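Workbench and frame check, back room, March

Right, my turn on the rota again, so here are my ticks and grumbles. I've kept to Armindo's order (Armindo Pacheco wrote the original sheet and I still can't improve on it) but I've added comments under each line, as the tick boxes on their own never tell the next person much. Started at 7 with a mug of tea, finished well after the mug was empty.

1. Way in and floor
Door opens fully: yes
Floor clear to the bench: yes, now
Mat flat: no
Comment: The mat has started curling again at the corner by the door. I taped it down, but I taped it down last time too! Can we please just buy a new one? The Bellent catalogue has one that's 800 mm wide and would fit without trimming.

2. Lights
Ceiling lights working: yes
Desk lamp cable sound: yes
Comment: One of the tubes takes a good while to get going. It gets there in the end and it isn't flickering, so I've passed it, but whoever does the next check might want to give it a minute and watch.

3. Sockets and leads
Plugs and casings sound: yes
Test labels in date: all but one
Leads off the floor: yes
Comment: The extension lead with the blue tag is out of date. It's in the Tangen cupboard with a note on it, so please don't fish it out because it's the long one and you're in a hurry (I know, I've done it myself). The other leads are fine and I've hooked them up properly behind the shelves.

4. First aid and fire
Kit complete: no
Extinguisher gauge in the green: yes
Escape route clear: yes
Comment: We're out of the medium plasters and somebody has had the scissors. I've put plasters on the Gunora order. If the scissors are in your drawer, just pop them back and we'll say no more.

5. Storage shelves
Fixed to wall: yes
Heavy things low down: mostly
Comment: The big box of offcuts had crept up to the top shelf, so I brought it down. It weighs far more than it looks and I wouldn't want it landing on anyone. Shelf brackets all tight, I gave every one of them a good tug.

6. Frame and panel
Joints tight: yes, see below
Edges free of burrs: yes
Panel seated: yes
Gap to the wall kept clear: yes
Comment: I always spend longest on this one, partly because it matters and partly because I quite enjoy it. I went over each joint with the hex keys and only one screw wanted anything, and that was barely a nudge. Please don't lean on the key as if you're changing a wheel, snug is plenty. The long side comes out at 156 cm on my tape, same as on the old sheet, so nothing has crept.

The corner by the wall is the one to look at with a torch. It's awkward to get your head round, and the gap between the rail and the wall is narrow and properly dark, so anything that drops down there is gone until somebody goes in with a bit of bent wire.

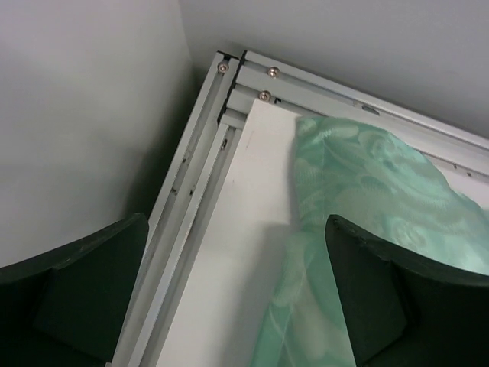 I ran a dry brush along the grooves as well, and then a cloth, and felt along the rails with my fingertips for anything sharp. No nicks to report. If you do find a burr, a few strokes with the fine file will sort it, then wipe up the filings straight away and don't blow them about! The white panel had a bit of dust on it and came up nicely with a damp cloth. No sprays on it, please, the Grerninon cleaner left smears last time that took me ages to shift. I pressed all over the panel with my palm and it didn't rock or click.

7. Hand tools
All back on their hooks: no
Handles sound: yes
Comment: Missing the small square and one hex key (the 4 mm, always the 4 mm). The mallet head has been re-glued and feels solid, thank you to whoever did that.

8. To do before the next check
New mat ordered: me
Blue tag lead tested or binned: Armindo
Plasters: ordered, reference ends 213
4 mm hex key: whoever has it
Look at the slow tube again: next on the rota

Sheet is back in the plastic wallet on the inside of the cupboard door. The pen on the string has run out, so bring your own until I remember to swap it.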